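1/ Fil sur les règles de manipulation d'objets électriques par bras robotisé. On vient de boucler la révision de notre fiche interne chez Betmont et plusieurs personnes m'ont demandé le contenu. Je donne les points qui changent par rapport à l'ancienne version.

2/ Périmètre : cellules à deux bras, pinces parallèles, objets du commerce non modifiés. Multiprises, chargeurs, lampes de bureau. Pas de câblage d'armoire, pas d'appareil ouvert. Pour ça il existe une autre fiche et d'autres habilitations.

3/ Règle 1 : hors tension, toujours. La fiche mâle reste visible par l'opérateur pendant toute la séquence. Un interrupteur sur « arrêt » ne vaut pas consignation. L'ancienne version disait « de préférence débranché ». La mention « de préférence » a disparu.

4/ Règle 2 : la prise se fait sur les flancs du boîtier, jamais sur le cordon, jamais sur le serre-câble. Un cordon saisi à la sortie du boîtier travaille en flexion à chaque rotation du poignet, et le défaut ne se voit pas de l'extérieur.

5/ Règle 3 : effort de serrage plafonné à 37 N pour les boîtiers plastique. Au-delà, dérogation écrite. On a longtemps travaillé à 70 N par habitude, valeur reprise d'une application de tri de pièces métalliques. Aucune justification retrouvée dans les archives.

6/ Vue poignet, multiprise entre les doigts. Le contact se fait par les côtés, près de l'extrémité d'où sort le cordon. L'interrupteur à bascule et les trois blocs de prises bleu clair restent dégagés sur le dessus. 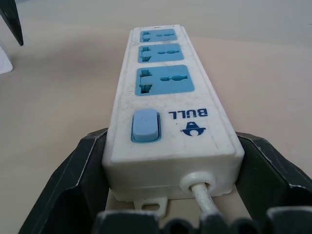 Photo : D. Teoh / Betmont

7/ Règle 4 : le cordon fait partie de l'objet. Il entre dans le volume d'encombrement déclaré au planificateur. Sur cette vue, il descend et passe derrière la base de la pince. C'est le cas à traiter dans le modèle de collision – un cylindre souple grossier suffit, mais il en faut un.

8/ Règle 5 : les parties saillantes sous le boîtier (pattes de fixation, pieds) sont déclarées aussi. Regardez la petite patte blanche à trou oval, côté cordon. Si le modèle est un simple parallélépipède, la hauteur de dépose est fausse.

9/ Règle 6 : aucun doigt ni outil dans les alvéoles. Les essais d'insertion se font avec une fiche d'essai non raccordée, et la multiprise reste hors tension comme en règle 1. Pas d'exception pour les démonstrations.

10/ Règle 7 : orientation. Ne pas coder « haut » et « bas » à partir du marquage. Vu du poignet, le nom BULL est à l'envers, et ce sera l'inverse après un demi-tour de l'objet. Repère de référence = côté cordon. Le logo ne sert que de contrôle secondaire.

11/ Règle 8 : état de surface. On ne nettoie pas les objets entre deux séries, sauf si la poussière gêne le contact. Les traces grises sur le plastique blanc restent donc dans les données. En revanche, toute fissure du boîtier entraîne la mise au rebut immédiate.

12/ Contrôle des doigts : inspection toutes les 1550 saisies, sur fiche. Des rayures superficielles sont tolérées. Une arête vive ne l'est pas, le doigt est remplacé. Le seuil vient de nos relevés sur la cellule Griris, il n'a rien d'universel.

13/ Base de la révision : plus de 362 séquences relues, toutes sur pinces De Haan. L'écart le plus fréquent était un cordon absent du modèle de collision. Venait ensuite l'effort de serrage laissé à la valeur par défaut.

14/ Ce qui n'est pas réglé : le passage d'un bras à l'autre. Pendant le transfert, les deux pinces serrent et l'effort cumulé sur le boîtier n'est pas mesuré correctement. Pour l'instant, transfert interdit, on repose l'objet sur la table et on reprend. Prochaine version en mars si les essais Patis donnent quelque chose.

Commentaires

mlr_auto
Pour la règle 3, c'est un effort par doigt ou total ?

Darmawan Teoh
Par doigt, mesuré au capteur. Je corrige la rédaction.

Solène K.
Chez nous le cordon est attaché avec un lien avant chaque série. Ça règle la collision mais on perd le réalisme. Vous avez testé ?

Darmawan Teoh
Oui, abandonné. Le lien accrochait les doigts à l'ouverture.

vbt_34
Règle 7 à encadrer au mur. Perdu un samedi entier là-dessus.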